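Last updated: February

The Bedroom Table and the Bin Beside It

Small trash is mostly a problem of distance. A wrapper dropped within arm's reach of a bin tends to end up in it. A wrapper opened two rooms away stays on whatever flat surface was nearest, and in a bedroom that surface is usually a table with a cloth on it.

The bedroom considered in this article has a pale grey tiled floor, a bed with a tufted headboard and ruffled skirt, and a square white wastebasket. The basket takes a black liner and has a tab clipped to the inner wall. Tabs of this type generally hold the slack of the bag against the side, so that the liner does not slide down under load.

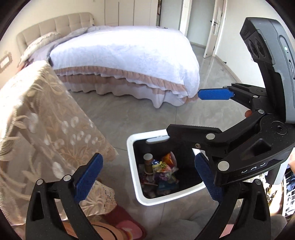
The lined wastebasket, with snack packaging at the bottom.

The contents are typical of a bedroom bin: crumpled packets, an orange and red wrapper, a small container with a white cap. Such waste is light and bulky. It traps air, fills a liner well before it weighs anything, and springs back when pressed. A bin can look full at a third of its true capacity.

Shape matters more than volume here. A square basket sits flush against a wall or a furniture leg and wastes no floor. Round baskets of equal height are easier to wipe out but leave dead space in a corner. For a single bedroom, the Cisia buying sheet suggests a footprint no wider than the gap between bed and table, and a rim low enough to clear the hem of any cloth that hangs nearby.

Liners are the usual point of failure. Curon sells its small black liners in rolls of 46, Rezaei in boxes of 200. The larger box is cheaper per bag and takes up more of a drawer. In either case the bag should fold over the rim with 2 inches to spare — less than that and it pulls free when the first heavy item goes in.

The table is the other half of the system. Packets left on it may be empty, part full or unopened, and they should be checked before anything is thrown out. Puffed plastic in particular gives little away until it is lifted. Cylindrical containers roll, and belong upright or in a tray.

An embroidered cloth complicates the job. Raised thread holds crumbs that a smooth cloth would shed, and a damp sponge drives them deeper into the stitching. Clear the surface first, lift the cloth by its edges, and shake it outdoors or over the bin. Dragging packaging across the cloth is poor practice, as a serrated packet edge can catch a loose stitch.

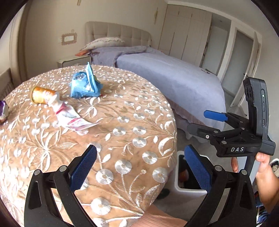 Care of the Cloth

Metallic-look thread tolerates less heat than plain cotton. Where the care label is missing, wash cool, skip the spin cycle and iron from the back over a towel. Sultik makes a soft table brush with 2 rows of bristles that works along the stems of a floral pattern without lifting them. Greasy spots from snack food should be blotted with cornstarch, left for an hour and brushed off before washing.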